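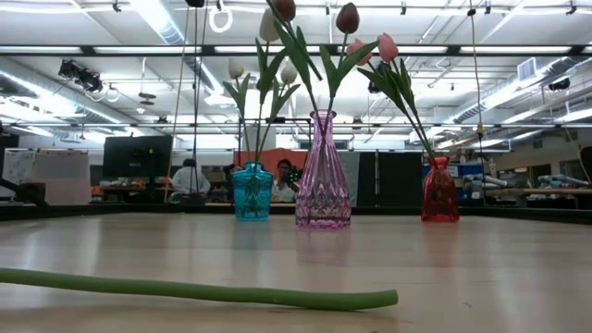 Glass vases and artificial tulips on a tabletop.

Public buildings and the case for permanence

By Hicham Salem

The decision by the Pesden hospital group to end its weekly order of cut flowers has drawn more correspondence than any other item in its spring budget. The objections deserve a fair hearing. Fresh flowers have long been a courtesy extended to visitors, and their removal from the entrance halls in March was felt by many as a loss.

It remains my view that the decision was correct. The group was receiving 208 arrangements a year across its sites, most of them grown under heat and transported by road. Several wards had already excluded them on grounds of hygiene, so that the patients who might have enjoyed them most seldom did. The money has been moved to the gardens at Rindudow, where planting will last for years and where anyone may sit without an appointment.

Artificial flowers are often dismissed as a poor substitute. They are made from materials that do not decay, and a public body that buys them carelessly and discards them each season has gained very little. The Stekmont library service offers a better model: it purchases once, cleans what it owns and lends pieces between branches. Such a policy requires storage, a named member of staff and a modest sum for repairs.

There is also the matter of local growers. Those who supplied the group were given seven weeks' notice, which was too short. Any institution considering the same course should allow a full growing season and should invite its suppliers to tender for outdoor planting before the contract ends.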